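Jitlow Craft Hall – monthly room and furniture check
Checked in December, before the evening classes

1. Main door and ramp
Door closes fully on its own. OK.
Ramp grip strip lifting at the bottom corner. Re-glue before the next class.

2. Exit signs
Both lit. Battery test held for 90 minutes. OK.

3. Fire extinguishers
Kitchen unit: gauge in the green, pin and seal in place.
Hallway unit: tag missing. Order a new one from Statanon.

4. Walkways
Main aisle measured at 44 inches, clear to the back door. OK.
Stacked chairs moved away from the heater – this was also noted last month.

5. Chairs
40 checked. Two have loose back screws and were taken out of use.

6. Tables
16 Skakberg tables checked for wobble, splinters and sharp corners. Leg bolts tightened on the row by the window. No splinters found.
Comment: wipe with a damp cloth only. The spray cleaner leaves a film.

7. Electrical
No cracked outlet covers. The Lencho glue guns need new cord ties. One extension cord thrown out – outer cover split near the plug.

8. First aid box
Short on small bandages. Eye wash is in date.

9. Personal items
Hats and bags go on the hooks during class, with nothing left on the floor near the cutter.
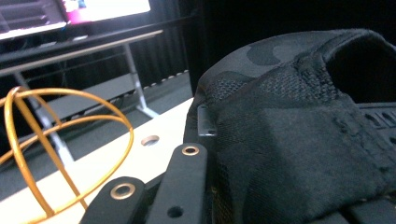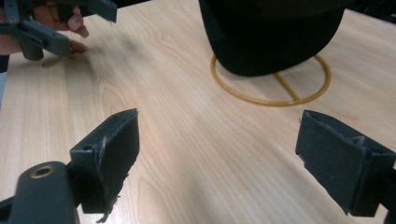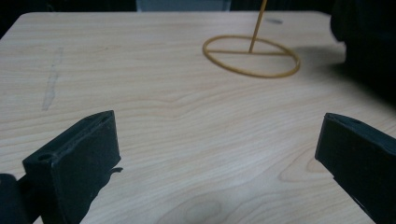

First: camouflage cap, item 9. Second and third: tabletop grain, item 6.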